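Spur gear

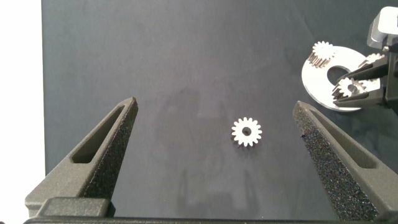
A spur gear is a cylindrical gear whose teeth are cut straight and parallel to the axis of rotation. It is the simplest common form of gear and transmits motion between parallel shafts. Two meshing spur gears turn in opposite directions, and the speed ratio is the inverse of the ratio of their tooth counts.

Dimensions

Tooth size is given by the module, the pitch diameter in millimeters divided by the number of teeth. A gear of module 2 with 84 teeth has a pitch diameter of 168 mm. Gears must share the same module and pressure angle to mesh correctly. The center hole, or bore, may be round, keyed or splined – a plain round bore is usual on small gears that are pressed onto a shaft or run freely on a pin.

Materials

Steel and brass are used where loads are high. Small gears for toys, printers and clocks are often molded in acetal or nylon, both of which run quietly with little or no lubricant. Plastic gears expand more with heat than metal ones and need greater backlash.

See also: Helical gear, Rack and pinion, Gear train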